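3.2 Redes profissionais de mulheres e acesso a funções técnicas

A literatura sobre associações profissionais femininas concentrou-se, até há pouco, nas carreiras de gestão, de consultoria e de direito. As profissões técnicas e de manutenção receberam menos atenção, em parte pela dificuldade de constituir amostras de dimensão suficiente. A presente secção analisa os dados recolhidos junto da rede Veres, cujas 805 associadas se distribuem por empresas industriais, serviços de apoio técnico e formação profissional. Responderam ao inquérito integral 82 associadas, todas com pelo menos um ano de filiação.

Seguindo a proposta de Szilágyi e Takács, distinguem-se dois tipos de participação. A participação nuclear compreende a mentoria individual, a presença em reuniões regionais e a colaboração em candidaturas conjuntas. A participação periférica limita-se à consulta do boletim e da bolsa de emprego. A distinção é analítica: várias inquiridas transitaram de uma forma para a outra no decurso do período de observação, sobretudo após mudança de empregador.

Os resultados indicam que a mentoria individual se associa a uma maior frequência de candidaturas internas a postos de chefia de equipa. A associação mantém-se quando se controla a antiguidade, mas perde força nas empresas com menos de cinco trabalhadoras em funções técnicas. Nesses contextos, as inquiridas descrevem a rede como fonte de informação sobre condições salariais e percursos de certificação, e só secundariamente como apoio à progressão. O módulo prático do programa Prellitz, frequentado por uma parte das associadas, foi tratado como variável autónoma (ver Figura 4).
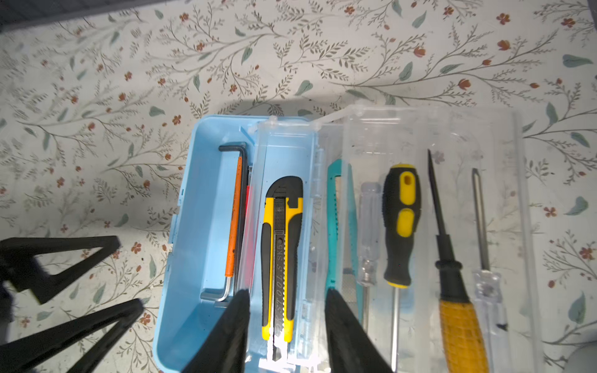 Figura 4. Caixa de ferramentas aberta, com chaves sextavadas e x-ato.

A frequência do módulo prático não apresentou efeito próprio sobre as candidaturas. Observou-se, contudo, uma relação com a permanência na rede: as participantes do módulo renovaram a filiação com maior regularidade — resultado que Vass e Lü já haviam assinalado a propósito da rede Fastmont, embora com instrumentos de medida distintos. A comparação direta entre os dois estudos exige cautela, dado que a Fastmont admite membros institucionais e a Veres apenas associadas a título individual.

As entrevistas complementares, conduzidas em agosto por videoconferência, permitem precisar este ponto. As entrevistadas referem que os contactos estabelecidos em sessões presenciais são retomados à distância com maior facilidade do que os iniciados em linha. Nenhuma das modalidades é apresentada como substituta da outra. Kun sugere que a alternância entre ambas favorece a manutenção de laços fracos, hipótese que os dados disponíveis não permitem confirmar.

Registam-se duas limitações. A amostra é autosselecionada e sobrerrepresenta as associadas com participação nuclear. Acresce que a informação sobre promoções foi obtida por declaração das próprias, sem confronto com registos das entidades empregadoras. A secção 3.3 retoma a questão a partir dos dados administrativos cedidos pela Jetstead.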